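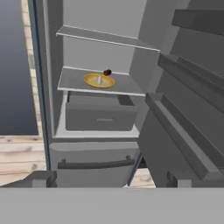 Fig. 14. Refrigerator compartment with upper shelf and second shelf.

4.3 Moving the shelves

The Hatura refrigerator is delivered with the shelves in the factory position. You can change the height of each shelf to suit your food.

1. Take all food off the shelf you want to move.
2. Open the door as wide as it goes.
3. Hold the shelf with both hands at the front edge. Lift the front a little and pull the shelf towards you until it stops.
4. Lift the back part over the stopper and take the shelf out.
5. Choose the new pair of rails. Left and right rail must be at the same height.
6. Push the shelf in until you hear a click.

Note: On model Zotitz 448 the lowest shelf is also the cover of the vegetable drawer. It cannot be moved.

CAUTION: Do not wash a cold shelf with hot water. Let it stand in the kitchen for 37 minutes first.

4.4 Where to put the food

Keep cooked meals and leftovers on the upper and middle shelves, with a lid or a plate over them. Raw meat and fish go to the lowest shelf, in a closed box, so that no liquid can drip on other food. Milk is better on a shelf than in the door.

Leave a small space between the food and the back wall. If a dish touches the wall it can freeze there.

4.5 Setting the temperature

1. Press the Kivisus button for three seconds. The display blinks.
2. Press + or - until you see the colour you want. Blue is the coldest.
3. Wait until the blinking stops. The setting is now saved.

Note: After a change the refrigerator needs up to 14 hours to reach the new temperature. Do not change the setting again during this time.

If the display shows E4, unplug the appliance, wait five minutes and plug it in again. If E4 comes back, call the Tomaszewski service centre and have the serial number ready.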